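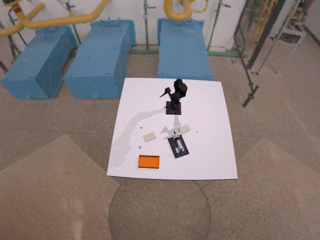 Midum Wildlife Counts

Welcome, and thanks for stopping by! This set holds 3,000 sightings of birds, frogs and small mammals from 54 ponds in the Tralbridge wetlands, and we're very fond of every one of them.

Each row gives the pond, the species, the month and the weather (as best we could judge it).

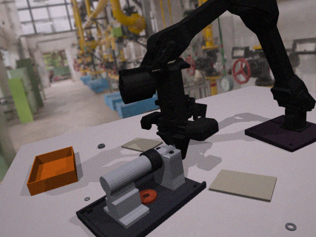 Please treat the 203 bat records with some care, as most were made by ear at dusk. Pond 10 has no entries for August, when the path was flooded.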